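Bench cell wrap rules – what do you all use?

gripnotes
Posted 6/22/23
We run small tabletop arms for sorting light goods and I'm rewriting our shop's rules for fingertip covers. Current draft says rewrap every 12 hours of run time. 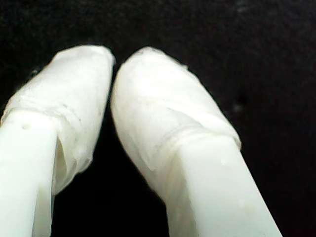
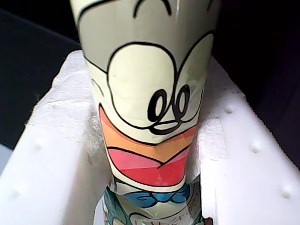
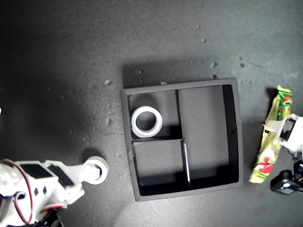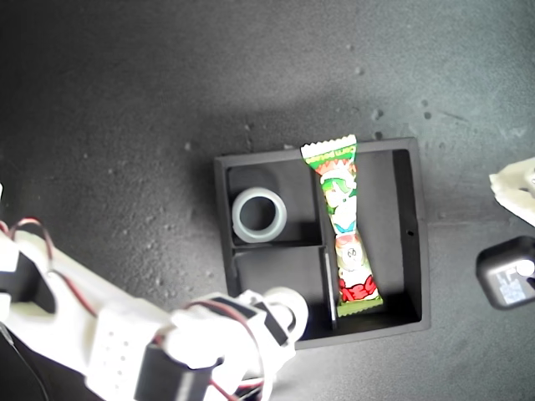 My question is where the hours rule should stop and an inspection rule should start. Caroline Rashidi, who signs off our procedures, wants one number and no judgment calls. I think looks matter more than hours. A fingertip with a ragged edge and a lip of bunched film, like the right one in the close-up, should get rewrapped whatever the log says.

msang_96
Disagree. "Ragged" means something different to every operator. At Marnora we went to 800 picks, then change both sides. No arguing.

flerkitz_tom
800 picks of what? Crinkly wrappers and tape rolls don't wear film the same way. I'd keep the number and add a check at shift start.

gripnotes
That could work – 12 hours or a failed check, whichever comes first. Caroline may still say no.

msang_96
Fine, but write down what fails. Loose seam, fail. Otherwise you're back to opinions.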